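Home | Opinion | Workplace | Archive | Contact

The Dropped Plate Was Not a Fluke

Last updated in September

Kindico says its kitchen arm finished 1,128 moves in a row before it let go of a dinner plate at the Bredwood site. I don't doubt the count. I doubt what it's supposed to prove.

The arm lost its grip and reported the job as done. It then went back for the next item and drove its fingers into the pieces. Mutua Mwakyusa, who ran the shift, hit the stop button. The company's note calls this "a grip event."
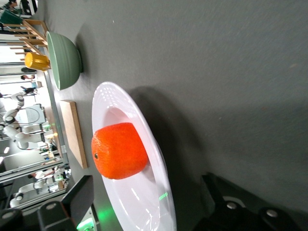 Who should decide when the arm goes back to work? Someone outside the company that sells it, with the full fault log in hand.

Kindico wants to restart after 200 clean test runs. Zdislava Slanina, the safety reviewer, asked for 300, with plates pulled loose on purpose. I'm with her, though I'd still want to know why the software trusted a closed grip over an empty one. A longer streak of good runs won't answer that.

Recent items
Hernitz recalls its door sensors
Dramani and the missing fault log
Letters: who pays for the downtime?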